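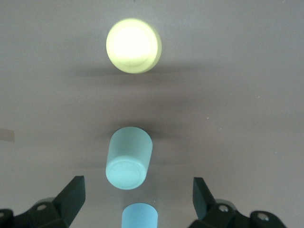
Cup drive passes the halfway mark with a cheerful jumble of colors

Mar 21, 2018

The spring cup drive for the Bulora community kitchen has passed the halfway mark, and the people who have been carrying boxes up the stairs since the first weekend would like everyone to know how grateful they are. As of this morning the shelves hold 500 cups toward a goal of 1,000, every one of them given by a family, an office or a shop in the neighborhood.

Tharushi Weerakoon started the drive after last October's harvest supper, when the kitchen ran out of cups before the soup was even served and a good many guests ended up drinking cider from cereal bowls (they were very nice about it, she says, and one or two asked for seconds that way). She had hoped for a matching set in plain white. What came in instead was every color you can think of, and she has grown so fond of the mixture that she no longer wants to match anything at all.
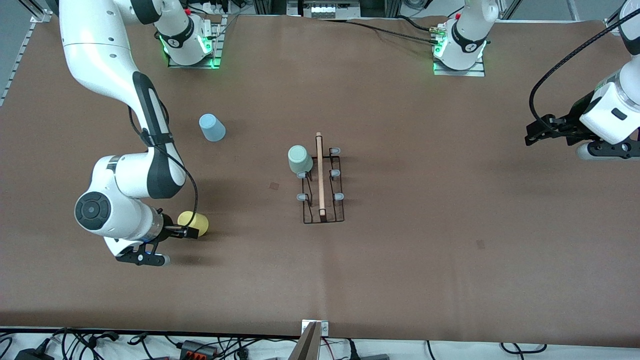

Sorting takes up most of Tuesday and Thursday evenings, and it's slower work than you might think. Each cup is turned around and looked over for chips and cracks before it goes anywhere near a shelf. The big work table is covered in brown paper for the job, and against that brown even a pale lemon-yellow cup shows up nicely, which is a help to tired eyes after supper. Cups that pass are washed, dried and stacked by size. Chipped ones are set aside for Kai-wen Cheung, who plants herbs in them and has already filled the windowsill by the back stairs with parsley and chives.

The largest single gift so far was a box of 100 cups from Skaltesport, the sporting goods shop on the corner, left over from its old staff lunchroom. Another 46 came from Finn Lenz and his neighbors, who went door to door along their street one rainy Saturday and came home with two full wagons and a plate of cookies!

Cups of any color or size are welcome, and saucers too if you have them, though please wrap anything breakable in newspaper. They can be left at the kitchen's side door on weekdays between nine and four. The next community supper will be lentil soup and cornbread, and there will be a cup for everybody who comes.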